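Household Machines Board > General > Can any of them clean a bathroom yet?
Started May 2025
6 replies

dovetail_hank
Original post

My sister runs a small guest house and got a pitch from a company called Semside. Arm on a base, parks next to the sink, tidies up after each guest. They want 235 a month per bathroom. She asked me because I fix things, and I told her to keep her money, but I'd like to be fair about it. Has anyone here seen one of these put a bathroom right with no person standing behind it? I mean hair in the drain, toothpaste on the faucet, wet towel on the floor. The brochure talks about "reset" a lot and never says scrub.

marlow77
Reply 1

No. I ran maintenance at a hotel with 109 rooms and we trialed two machines. One was a floor scrubber that did hallways fine. The other was supposed to restock bathrooms and it spent most of its life in a closet. A good housekeeper has the sink done before that thing has worked out where the soap is.

Also, "reset" means putting stuff back where it was. That is the easy fifth of the job.

songul_ozkan
Reply 2

I'd push back on "easy." I'm Songül Özkan, I do task setup in simulation for a small outfit, so discount my opinion as you like. Putting a small thing into a holder that barely fits it is hard for an arm. You have the faucet in the way, a rim, a busy background, and a few millimeters to be wrong in. Sink setups like the one below are what people are still working on, and that's in a rendered bathroom where the soap never gets slimy.

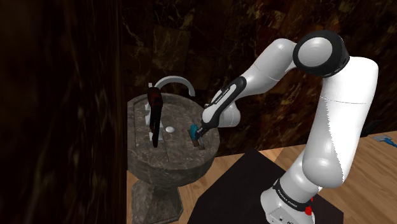
Reply 3
dovetail_hank

OK, so the blue thing is over the little brown holder and I'm supposed to be impressed? My nephew could do that at two. Look at the size of the arm next to that sink. Where does the guest stand to brush their teeth? My sister's bathrooms are so small the door hits the tub.

And it's a stone sink with a handful of items on it. She gets people who leave out curling irons, three kinds of contact lens fluid, and a sandwich.

Reply 4
songul_ozkan

Your nephew is better than every arm I've worked with, no argument there. I'm not telling your sister to buy. I'm saying the tidy-up part isn't solved either, so anybody selling you the tidy-up part as finished should be asked for numbers. Ask Semside how many tries in a row it gets in a bathroom it hasn't been set up for. Ask what it does when it drops something behind the pedestal.

Size is a fair complaint. You could mount one on the wall or a rail, but then you're remodeling.

Reply 5
pressroom_gil

Shop floor guy here. We have an Erska cell loading parts and it's great, runs all night. But the parts come in a tray, same tray, same spot, and there's a fence. Somebody bumps the tray half an inch and I get a phone call. People see that machine and figure a house is next. A house is nothing but bumped trays.

That said, I think marlow77 is too hard on them. Twenty years ago folks in my shop said the same about loading parts, and the guy who said it loudest now programs the cell.

marlow77
Reply 6

Loading parts pays for the fence and the programmer. Wiping a sink pays for a sponge. I'll change my mind when one of these cleans behind a toilet, and I don't mean in a computer.

Hank, tell your sister to ask for a free month in her worst bathroom, after a family with kids. We asked the restocking people for the same thing and they quoted us 815 for a "site visit." Stulberg something, the salesman's name was. Never heard from him again once I said no.

dovetail_hank
Edit to original post

She called Semside with Songül's questions. They said they'd get back to her in June with test results "from comparable properties." She's hired a second cleaner for the summer in the meantime. If the results show up I'll post them, good or bad.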